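Field Equipment > Recording Carved Stone
4 min read

Sturus Raking Lamp for inscribed and carved stones

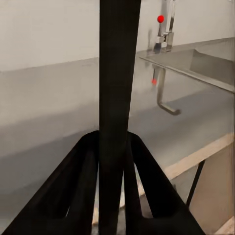
Finbarr Gilmartin wrote to us that he had passed the same grave slab for many years and always took it for plain, and that with the Sturus laid against the ground beside it he could follow the stem of a cross and most of one arm. He also wrote that the bag is too small for the lamp when one wears gloves. He is right about the bag, and we have changed it.

The Sturus is a long, narrow lamp made for one kind of work. It throws a flat sheet of light along the face of a stone, so that shallow cuts, pecked marks and worn letters are filled with shadow and can be drawn or photographed. People who record early crosses, ogham edges, cup marks and mason's marks know that the best natural light for this comes in winter, late in the afternoon, and that it lasts for a short time and often does not come at all. The lamp gives the same low light at any hour when the stone can be shaded or when it is dark.

The light

The lamp head is 68 cm long. We chose this length after trying shorter ones, which gave a bright spot in the middle of the stone and left the sides weak. A row of small lights sits behind a clouded strip, and two metal flaps, one above and one below, let you make the sheet of light thinner or thicker. For very worn carving, close the flaps until there is only a narrow line between them. For deep carving this is too hard, the shadows become black and hide the bottom of the cut, and it is better to open the flaps again and move the lamp further away.

The colour of the light is a neutral white and does not change when you lower the brightness. There are 4 steps of brightness. The lowest is meant for drawing by eye at night, when a strong lamp tires you quickly. The highest is for photographs in a shaded place during the day. In full sun no lamp of this size will help you, and we prefer to say so before you buy it. Use a dark cloth or wait for the evening.

Standing it on the ground

Most carved stones are not in a museum. They lean, they are sunk in grass, or they lie flat in a field with water in the hollows. For this reason the lamp has a short foot at each end with a joint that can be locked, and it can stand upright, lie on its side, or hang from a tripod by the screw at the back. Nothing of the lamp or the foot should touch the stone. The ends are covered with soft rubber in case this happens, but please do not lean it on the carving — lichen is easily broken and on some monuments it is protected together with the stone.

On a recumbent slab, begin at the top and place the lamp level with the surface. Make one drawing or one photograph, then move it a hand's width round the stone and repeat. A line which is visible from only one side may be a natural crack. A line that was cut will usually show something from several directions, even if it is faint. Casimiro Alcaraz, who tested the first lamps for us, makes 12 positions round every stone and writes the number of the position in chalk on a piece of slate beside it, so that the number appears in each photograph. We have copied his method in the printed guide.

Battery

The battery is in a separate box on a cable, so the weight stays out of your hand. A full charge gives an evening of work at the middle brightness, less in frost. Keep the box inside your coat when it is very cold. Any spare must be a Pletum battery of the same type; others will fit the plug but the cut-off does not work correctly with them.

The lamp can be used in light rain. The battery box is better protected than the head, but the cap of the charging socket must be pushed in fully. Please do not leave either part in standing water.

What is in the bag

The lamp head with two feet, the battery box, cable, charger, a grey scale card, a folding dark cloth, a soft brush for the lamp (not for the stone) and the printed guide of 20 pages. The tripod is not included. The new bag has a wide opening and a zip with a cord that you can find with gloves on.

Before you go

Many inscribed stones stand on private land or are protected by law. Ask the owner, and ask the heritage authority of your country if any permission is needed for recording at night. Chalk, foil, paint and casting materials should not be used on a monument. If you believe that you have found a carving which is not in the record, leave the turf and soil as they are, write down the position, and report it.

Guarantee and repair

The Sturus is assembled by Narari and repaired by Kavanagh, who keep the clouded strips, flaps and joints in stock. Scratches on the strip are the most common damage and they make thin bright stripes on the stone. It can be changed at home with a small cross-head screwdriver. For a repair, send the lamp head alone, without the battery, and put your name inside the parcel as well as outside.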